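About Rorodeck

Rorodeck writes software for robots that work in homes and other small indoor spaces. We do not build arms, bases or hands. Our customers bring their own hardware, and we supply the parts that let it see what is in the room, decide on a next step and move without hitting anything.

The company was started by Wálter Quintero and Manee Prasertsri, who had both spent years writing motion code for warehouse machines at Ganov. Warehouses are tidy. Bathrooms and kitchens have glass panels, shiny faucets, dark counters and objects small enough to vanish behind a finger, and most of the tools they had used before did badly there. Their first product was a depth filter for glass and chrome. It is still in use, with very little of the original code left.

What we make

Our perception package takes head-level or wrist-level video and keeps track of hands, containers, lids and the surfaces they rest on. The planner works from that output. It breaks a household job into short steps — reach, steady, grip, turn, lift — and checks each one against the space available before anything moves. A separate control layer handles contact, including how hard to hold something while the other hand twists it.

We also sell Trumberg, a desktop tool for replaying and labeling recorded tasks. It began as an in-house script and customers kept asking for it. The current version reads 5 log formats and opens long recordings much faster than the one before.

How we work

Much of our training material is first-person video of people doing ordinary things with both hands. The library now holds 3,385 labeled clips covering 274 tasks. Every release of the planner is run against almost 300 stored test cases, and a release that does worse on lids or caps than the last one does not go out. Release notes are posted in March and again in the fall.

Who we are

Wálter runs the company and still reviews planner code. Manee leads perception. Obadia Sang is in charge of control and came to us from Rungrueang, where he worked on grippers. Joanne Haworth looks after Trumberg and answers most of the support mail herself. Reshma Ngubane joined in January 2021 to manage labeling and the task library.

We take on a small number of integration projects each year. If you have a robot and a task in mind, send us a short note with the hardware model, the sensors and a sample log.

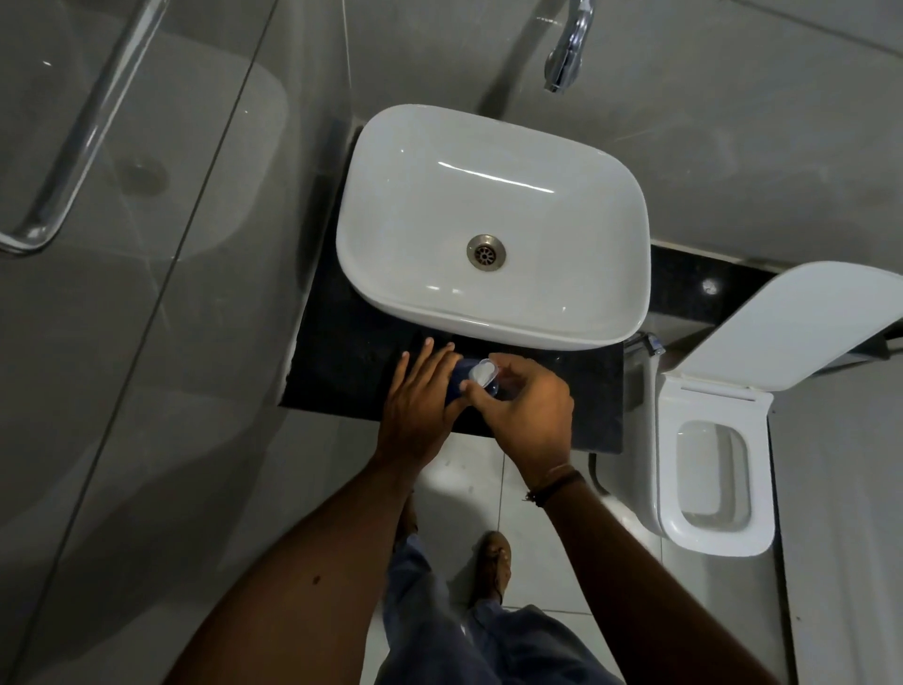
Two-handed container task at a bathroom counter, head-level view.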